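How to hand a bench job to a robot arm without losing the people who used to do it

Posted in Shop Practice, by Golshifteh Salehi

We started automating the bench work at Clastilmont in May. The job was the one everybody complained about: setting small parts on a paper layout, lifting them off again, putting in a new sheet, and repeating this until lunch. A good shift did 833 placements. Everyone hated it, and everyone was offended when we offered to take it away.

These are the steps we follow now. We did them in a different order the first time, and I don't recommend that order.

Before you start

You need one bench, one arm with a gripper, plain paper, markers, and whoever has done the job by hand the longest. In our case that was Davoud Nikzad. He had opinions about where the paper goes, and I wrote down all of them, including the ones about me.

Step 1. Write down the job as it is done

Get the real version. Our official work instruction had nine steps. Davoud's version had 22, and the extra 13 were the ones that made the parts come out right. If the instruction says "place sheet" and the operator smooths it with the side of her hand first, that's a step.

Step 2. Ask what people want to keep

We asked this in week three and should have asked it before buying anything. Nadja Zaugg wanted to keep inspection, which she likes, and get rid of placement, which hurts her shoulder. Our plan had it exactly backwards. Changing the plan took an afternoon. It would have been less if I hadn't already made the slides.

Step 3. Clear the bench and mark up a sheet

Take off anything the arm doesn't need to know about. Coffee is the usual offender. Lay a sheet within easy reach and mark your reference points by hand. Red marker is easy to see and miserable to correct: rubbing it out leaves a smear, and a smear looks a lot like a reference mark to someone on the early shift. When a sheet gets confusing, use a new one. Paper is the cheapest thing in the room.

Step 4. Let the operators teach the positions

Whoever did the job by hand should be the one moving the arm to its first positions. Engineers will stand near and make small noises – send them for a walk. Start high, with the fingers well above the paper, and come down in short moves. Save each position under a name a person would say out loud. We have one called "Davoud's corner" and it has never been confused with anything.

Step 5. Run it open and empty

Run the whole path with the fingers open and no part. Do this at the slowest speed you can bear, then once more. Watch for two things: a cable that pulls tight at the far end of the reach, and a finger that passes lower over the bench than you meant. Our first program was 45 minutes of nothing being picked up. Mafalda Quintela brought a chair.

Step 6. Agree on who can stop it

The answer is anyone. Put it in writing and then thank the first person who does it, even if the reason was a moth.

Step 7. Change the job on paper too

If somebody now teaches, checks and restarts an arm, the job title and the pay grade should have heard about it. This took us longer than the programming. The form is 205 lines long and has no box for "robot."

What changed for us

The bench is quieter. Placement moved to the arm, inspection went to Nadja, and Davoud trains people from our Fistwood site, who arrive with the nine-step version. Lunch conversation used to be about wrists and is now about software updates, so I can't claim morale is up across the board.
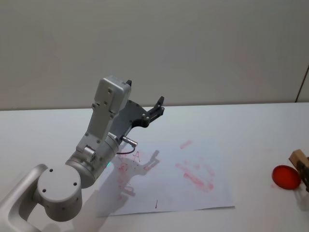
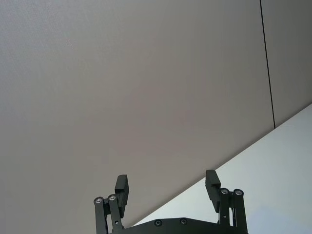

Top: the arm over a marked-up sheet. Bottom: the gripper with its fingers open and nothing between them.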